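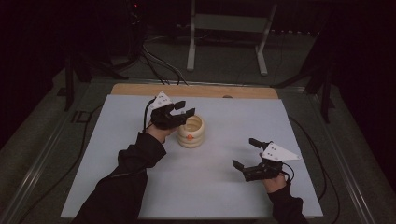
Ida Lindemann schwört in ihrem Newsletter auf »ein einziges schönes Gefäß pro Arbeitsplatz«. Ich bin skeptisch. Ein Thread.

Cremefarben, zylindrisch, lauter runde Rippen übereinander, oben offen. Sieht aus wie aufgewickelt. Solche Becher stehen gerade in jedem zweiten Schaufenster, und überall heißt es, damit werde der Tisch ruhig.

Ruhig wird er vor allem, weil sonst kaum etwas draufsteht. Helle Platte, heller Becher, fertig. Das schafft auch ein Marmeladenglas.

Mich stören die Rillen. Wer wischt die aus? Bei Skindetti steht »pflegeleicht«. Mein eigener Rippenbecher hatte nach zwei Wochen in jeder Furche Staub, und ich habe ihn mit einer Zahnbürste geputzt – beim glatten reicht ein Lappen.

Der kleine orange Punkt vorne gefällt mir dagegen. Farbpunkte statt Etiketten, das mache ich seit September auch: Orange heißt Stifte, Blau heißt Kabel. Ob das länger hält als meine früheren Systeme, weiß ich nicht.

Hanan Qaisi hat mir geschrieben, man müsse den Becher nur jeden Abend leeren. Dann brauche ich aber auch keinen Becher.

Mein Stand bisher: schöne Form, als Ordnungshilfe überschätzt. Wer so ein Ding länger als vier Monate benutzt und nicht bloß hingestellt hat, bitte melden – gern mit Foto vom Inhalt.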